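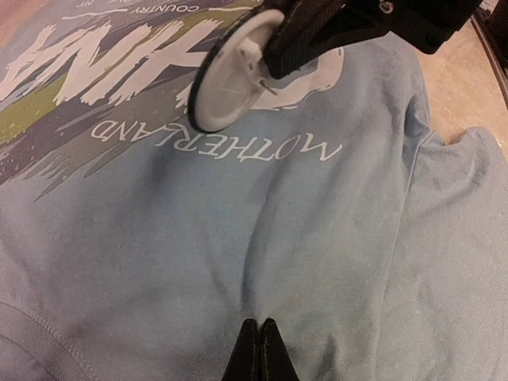
Dustell 印花衣物洗涤液 3,000 毫升装

分享 134 | 评论 2 | 打印本页 | 用电子邮件发送给朋友

胸口印了字的T恤，洗起来跟没印字的T恤差不多，只是出了事比较显眼。纯色T恤洗旧了，人家说你随性；印着大字的T恤洗掉半个字母，人家会停下来念，念完看你一眼。Dustell 这瓶洗涤液就是替后一种衣服准备的。它不能让旧衣服变新，也不会让你变得爱做家务，它做的事情很窄：把汗味和灰洗下来，尽量别惊动上面那层印花。

适用范围

适合针织T恤、卫衣、运动背心等带有大面积图案或文字的衣物，机洗手洗都行。胶印、水印、热转印的图案都可以用。烫钻、亮片、刺绣贴布不在我们的讨论范围内，那些东西有自己的脾气，请看衣服上的洗标。羊毛和真丝也请放过，哪怕上面真的印了字。

我们自己试洗时最喜欢用的是那种“毛笔刷过一遍”的图案。页首那件浅蓝色的就算一件：斜着刷过去的色块，紫灰、棕灰、蓝灰、橄榄绿叠在一起，上面压一行很大的白字，笔画末端都是散开的飞白，边上还溅着细小的浅色斑点。大字旁边另有一行细细的白色大写字母，MOTHERLAND，弯弯地走了一道浅弧。粗的细的、实的虚的都在一件衣服上，洗衣服的人看了多少会有点紧张。

先分清哪些地方本来就是破的

客服信箱里最常见的一类来信，是说洗完以后字“毛了”。我们请对方发来照片，又请对方发来买衣服时的照片，两张摆在一起，毛的位置分毫不差。干刷风格的字，本来就是缺的。设计师费了很大力气让它看上去像油漆快用完了，顾客费了同样大的力气要把它洗回完整。

所以开瓶之前，请先做一件免费的事：把衣服平铺，正面朝上，给印花拍张照，存在手机里。以后每次觉得它不对劲，翻出来比一比。大部分焦虑到此为止。

真正的脱落有几个特征。边缘是翘的，指甲轻轻一刮能感觉到台阶；缺口里露出的布面有一点发亮，那是残留的胶；裂纹多半横着走，跟衣服拉扯的方向有关。而设计出来的飞白，边缘平，摸上去跟周围没有高低，缺口往往顺着笔势走。溅点也一样，喷溅风格的小点子通常聚在深色笔触附近，用力搓它是搓不掉的，如果搓掉了，那么恭喜，那是牙膏。

还有一类是图案压图案。白字印在深色色块上，一部分又跨到底布上，洗过几轮以后，两边的白看起来会不太一样。白本身大体没变，是旁边的颜色在使坏。如果实在放心不下，拿一张白纸挡住周围，只看字，心情会好很多。

规格

容量：3,000 毫升
用量：每次 12 毫升，够洗一筒常规量的T恤
可用次数：按上面的用量计算，二百五十次。我们知道这个数字念出来不太好听，配方定下来以后才有人发现，改瓶子要花钱，就这样了。
保质期：未开封 2 年
外观：透明略带淡黄的液体，放久了颜色会深一点，不影响使用
泡沫：少。请不要因为泡沫少就多倒。
香味：很淡的皂味。没有“雪山清晨”，也没有“海岛亚麻”，我们的人没去过那两个地方。
瓶盖：可作量杯，内侧有一圈刻线，倒到线就是 12 毫升

配方里有什么

配方由 Slavica Golob 负责。她的要求写在第一版样品的标签上，只有两句：洗得掉领口，洗不掉胸口。后来市场部想把这句印到瓶身正面，她不同意，说听起来像恐吓，于是它被印到了瓶身背面。

主要成分是温和的非离子表面活性剂，加少量护色成分和缓冲剂，酸碱度接近中性。不含漂白剂，不含荧光增白剂。后面这一条对白字来说有时候是坏消息：有些洗衣产品能让白字在日光下看起来格外白，我们的不能。原来什么白，洗完就是什么白。浅蓝、灰紫这类本来就不浓的底色，碰上增白剂容易显得发虚，所以我们宁可让白字吃点亏。

也不含柔顺剂。柔顺剂会在纤维表面留一层滑滑的膜，毛巾喜欢，胶印不太喜欢，膜积得厚了，印花会发黏，夏天两件叠在一起放，分开的时候能听见声音。如果家里的水硬，T恤洗完有点板，穿半小时就软了，这半小时请自行忍耐。

使用方法：机洗

一、翻面。把衣服里子朝外翻过来，印花藏在里面。全页如果只肯记一句，就记这句。洗衣机里磨损印花的主要是别人的拉链和自己的内筒，翻过来以后，它们磨的是反面。

二、分颜色。浅色归浅色，深色归深色。新买的牛仔裤请单独洗，它想跟所有人交朋友，浅蓝色T恤尤其经不起这种热情。

三、拉好拉链，扣好扣子，掏空口袋。纸巾没掏出来的后果，相信各位都经历过，溅点风格的图案还会让后果变得很难分辨。

四、倒一盖，12 毫升，倒进洗涤剂盒。不要直接浇在衣服上，更不要直接浇在字上。

五、选冷水或者三十度，轻柔程序，转速调低。大面积印花怕热，也怕被甩成一团以后长时间压着。

六、洗完就拿出来。湿衣服闷在筒里过夜，除了味道，印花面互相贴着也会留下折痕。我们没有办法让大家记得去拿，只能把它写在这里。

使用方法：手洗

半盆凉水，半盖洗涤液，先搅匀再放衣服。泡十分钟，时间长了没有好处。领口和腋下可以用手轻轻揉，印花的部分只管按压，像按一块还不太熟的豆腐。漂洗到水清，双手挤掉水分，拧的动作请留给抹布。

不要用板刷。确实有人写信来问，图案是刷出来的，为什么不能用刷子洗。我们把这封信打印出来贴在茶水间了。

局部污渍

油点：滴一滴原液在背面，也就是没有印花的那一侧，五分钟后正常洗。油点恰好落在字上时，仍然从背面处理。

咖啡和茶：趁湿用凉水从背面冲。已经干了的，先泡再洗，可能要两轮。灰棕色的笔触上沾了茶，通常根本看不出来，这种情况下最省事的处理办法是不处理。

汗渍：领口先用少量原液润湿，静置一刻钟。已经发黄多年的领口，我们能让它黄得干净一些。

圆珠笔：本产品对圆珠笔效果一般。写这句的时候销售部有意见，但试洗记录就是这么写的。

口香糖：冷冻，掰掉，再洗。印花上的口香糖请慢慢来，掰得太快会连字母一起带走。

晾晒

平铺晾最好，没有地方平铺就用宽肩衣架，从下摆穿进去，别从领口硬撑。里子朝外，放在阴凉通风处。太阳直晒对浅色底布和彩色笔触都不客气，先褪的往往是紫和绿那几种灰调子，等你注意到的时候，朝着窗户的那一半已经自己决定换一个颜色了。

烘干机：能不用就不用。一定要用就选低温，里子朝外，八成干取出来。高温烘过的厚胶印会变脆，第一次没事，第二次没事，然后在你套头的时候一起有事。

熨烫

翻面烫，中低温，不开蒸汽。印花正对着熨板的话，中间垫一块干净的棉布或者一张烘焙纸。千万不要正面直接烫字。熨斗底上会多出一个字母，衣服上会少一个字母，而且熨斗上那个是反的，读起来也费劲。

如果熨斗上已经有字母了，等它冷却，用木铲慢慢推，再用湿布擦。Horațiu Hodoroagă 在试验室里练过很多次，他的熨斗现在很干净，他的T恤情况各异。

叠放

大面积印花的T恤，折痕尽量避开图案中心。可以这样做：衣服正面朝下铺平，两侧往里折，袖子收好，再从下摆往上折，最后翻过来。如果图案从一侧一直铺到另一侧，折痕躲不开，那就换着位置折，别老压同一条线。一条折痕压一个夏天，下一年就是裂纹的起点。

卷起来也行，松一点，印花朝外。叠得很高的一摞，请不要把印花最厚的那件放在最底下。它承受的是上面所有衣服的重量，以及你“回头再整理”的全部承诺。

两件印花面对面叠在一起，中间隔一张薄纸。天热的时候胶面会互相粘，分开时谁的字留在谁身上，就看运气了。

我们是怎么试的

试洗在 Truvarix 试验室做，由 Emanuel Manole 记录。用的是普通家用洗衣机，冷水轻柔程序，翻面洗，自然晾干，隔几轮平铺在台面上检查。检查的人看三样东西：大字的边缘有没有翘，细字的笔画有没有断，色块叠色块的地方有没有串色。

结果不打算写成一个百分比。印花的命主要取决于它当初怎么印的，印得牢的随便洗都牢，印得敷衍的，你用泉水捧着洗它也要走。洗涤液在里面的作用是别帮倒忙。我们观察到的是，大块的白字通常撑得最久，最先出问题的是细笔画的小字和单独的细横线，它们面积小，抓住布面的地方也少。买这类T恤的时候，不妨先看小字印得牢不牢，大字通常都会装得很精神。

另外，翻面与不翻面的差别，比我们的产品与别家产品的差别要大。Emanuel Manole 坚持要把这句话留在页面上，说不然他就把名字撤掉。名字还在，话也还在。

不能做的事

不能修复已经裂开的印花。不能恢复已经褪掉的颜色。不能把缩水的衣服变大。不能去除染色笔、油漆和印度墨。也不能替代柔顺剂、消毒液或者跟室友谈一次“谁又把红袜子放进去了”。

注意事项

请放在儿童够不到的地方。不要与含氯漂白产品混用。溅入眼睛请立即用大量清水冲洗，仍有不适请就医，并带上瓶子。皮肤敏感者手洗时戴手套。低温下液体可能变稠，放回室温即可恢复。不要把液体倒进饮料瓶里分装，尤其不要倒进淡黄色饮料的瓶子里。

衣服首次使用前，请在内侧缝边处滴一滴试色，用白布按一下，白布上没有颜色再整件洗。

包装与补充

三升的瓶子带侧提手，装满时有点沉，倒的时候请用两只手。瓶身较宽，洗衣机顶上放得下，洗衣机脱水时最好别放在那里。瓶子用完洗净可以重复灌装，补充装与瓶装是同一配方，袋子比瓶子便宜，但是会塌，剪口之前请想好往哪儿倒。

瓶身正面只有品名。Yayra Baidoo 设计的第一稿在正面印了很大的刷字，笔画带飞白，相当好看，送去打样后，仓库来电话问是不是标签掉色了。第二稿改成了现在的黑体。

适合搭配

Pascu 细网洗衣袋：单件洗印花衣物时用。一袋一件，装进三件就只是换了个地方互相摩擦。设计者 Paraschiva Pascu 在拉链头外面缝了一个小套子，请把拉链头塞进去再开机。

Gitar 宽肩衣架：肩部圆，不会在T恤肩上顶出两个小角。下摆太窄的衣服从下往上穿会有点费事，习惯了就好，不习惯也只能这样。

退换

未开封可以退。已开封且确实不满意，请写信说明洗的是什么衣服、什么水温、有没有翻面。最后这一项请据实填写。附上洗前和洗后的照片处理得会快一些，两张都请在同样的光线下拍，浴室黄灯下的浅蓝色会变成另外一件衣服。

我们不赔T恤。我们很同情T恤。

页面更新：2020年3月，补充了叠放一节，删去了“焕然一新”四个字。

评论（2）

“买之前以为白字洗掉了，照着说明翻出旧照片一对，本来就那样。瓶子还是买了，已经放进购物车不好意思删。味道确实淡，我妈闻了三次说没洗。衣服叠法有用，就是图案太宽，怎么折都压着字。”

“二月开始用，冷水，翻面。浅色的几件没串色，领口干净了，小字还在。扣一颗星是因为盖子上的刻线太浅，早上没戴眼镜看不见，倒多了一次，漂了三遍。建议刻线印成白色大字。”

商家回复：刻线的事已经转给做模具的同事。印成白色大字的话，我们担心它会被洗掉。

分享 134 | 打印本页 | 用电子邮件发送给朋友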